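Had my first full skin check this morning. I'm 41 and had never been to a dermatologist. Writing down how it went for anyone who keeps putting it off like I did.

My regular doctor put in the referral in May after I asked about a spot on my calf. The wait for a new patient slot was 17 weeks. I got on the cancellation list at the Godinho clinic and that moved it up a little.

The dermatologist was Dr. Leonilde Caldeira. She asked about sunburns as a kid, tanning beds, family history and any medicines. I had no idea if my grandparents ever had anything removed. Ask your relatives before you go.

You change into a gown and keep your underwear on. She starts at the scalp and works down. Behind the ears, between the toes, soles of the feet. Take off nail polish beforehand. I forgot and she had me write a note to check my toenails at home.

She used a small lighted magnifier on most of the moles. It doesn't hurt. It's a bit cold if they use gel.

The calf spot I was worried about is a dermatofibroma. Harmless, left alone. The ones she wanted to look at more closely were 2 on my back that I had never seen.

Both were shave biopsies. The numbing shot stings for a few seconds, then you feel pressure and that's it. The medical assistant, Laurinda Carvalho, put on plain petroleum jelly and a bandage and went over the care sheet with me.

Care is simple. Wash with soap and water once a day, pat it, more jelly, new bandage. No letting it dry out and scab. I always thought you were supposed to air it out – she said no.

The back is hard to reach on your own. If you live alone, ask them to show you how to do it with a mirror before you leave.

Cost, since people asked last time I posted about a doctor visit. The visit and biopsies were billed at $615 before insurance. The lab sends its own bill later and I don't have that one yet.

Results go to the portal and she'll call if anything needs to come off. I'll add to this thread when I hear.
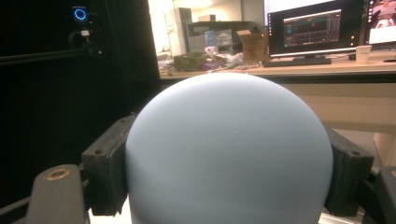

One more thing on sunscreen. She said the brand matters a lot less than using enough of it, and to reapply every two hours outside. Ears and the backs of the hands are what her patients skip most.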